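Progress report to the Melnychuk Fund
Warehouse Workers' Rights Outreach, Postau and Grollari
Reporting period: spring, through the end of June

We had a great quarter, and most of it happened in break rooms and parking lots. When we applied for this grant, we hoped to reach 400 workers at the Trekitwood distribution sites before the fall scheduling changes. By the close of June we had sat down with 177 of them, one at a time, and the pace is picking up.

What came up most was short notice. People told us about shifts dropped the night before, and about Saturday overtime posted on Friday afternoon. We wrote a two-page guide to the scheduling rules, in plain language, and printed it for both towns. Workers on the Grollari night crew asked for a version that fits in a badge holder - we love that idea and it's at the printer now.

The pay clinics are going well too. We held 7 of them, and the best attended started at 6 a.m., right as the night shift let out. Three wage claims have been filed so far, all for unpaid time at the security line. One has a hearing set.

Postau has been slower. The bus stops running early, so evening meetings there don't draw many people, and we underspent the travel line as a result. We'd like to move that money into phone hours and will send a revised budget for your approval.

Next up: steward training in both towns, a second printing of the guide, and a survey on heat breaks. The survey questions are drafted and we'd be glad to have your comments on them.

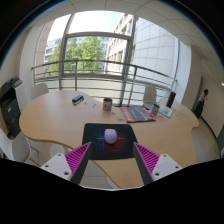
Mouse and mouse pad on the wavy-edged table.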